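Open Day at the Kowalczyk Textile Care Works

The flyer said doors at ten, and by a quarter past there was already a line for the free tote bags, so I skipped them and went straight for the ironing hall. I had driven 2 hours in July to watch other people do laundry. I want that on record before anyone questions my commitment.

Kowalczyk cleans for hotels, a hospital and, as of last year, most of the amateur sports clubs in the county. The big machines live downstairs and sound like a train with a grudge. Our guide, Rakiya Danladi, shouted the facts at us over the noise: 2185 pieces on a slow day, one tunnel washer, and a detergent called Brestix that the staff speak of the way my uncle speaks of his first truck. I asked what was in it. She pointed at her ear and moved on.

Upstairs is calmer and, for my money, better. The Florkuma press does a pillowcase in 7 seconds. I timed it, then timed it again, then noticed that the rest of the group had gone to look at the lockers. There was a display on stain removal with grass, mustard and red wine, plus a fourth square marked "unknown" that drew the biggest crowd of the morning.

The last stop was called Folding at Home, and it was furnished like a living room, on the theory that most folding in this world is done on a sofa - mine certainly is. The leaflet went with it: lay the shirt face down, bring the sides in, sleeves back, then up from the hem. Do not use your chin. I have used my chin for thirty years and felt personally addressed.

Jerseys get a paragraph of their own. The fabric slides, the trim pulls one way and the body another, and a stack of them will lean over by dinner. The advice is to fold them a little wider than you think and leave them alone. The red one with the white stripes had got as far as folded, up at one corner of the gray cushion, and looked better than anything in my dresser. 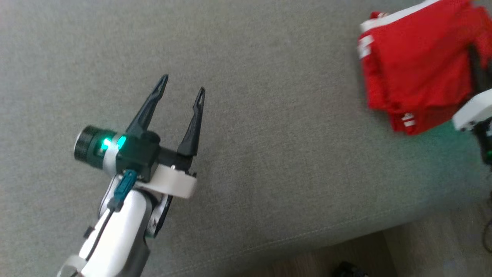
Marlene wrote in to say that she folds for a girls' soccer team and gave up on flat stacks years ago. She rolls every jersey from the hem up, stands them in a crate with the numbers showing, and has not heard the words "where's my shirt" since. Wider folds, she adds, are fine if you own wider shelves.

I tried her way with my own shirts and ran out of crate. Coffee at the works was a dollar, from a Brisidano machine by the exit, and the tote bags were gone by noon.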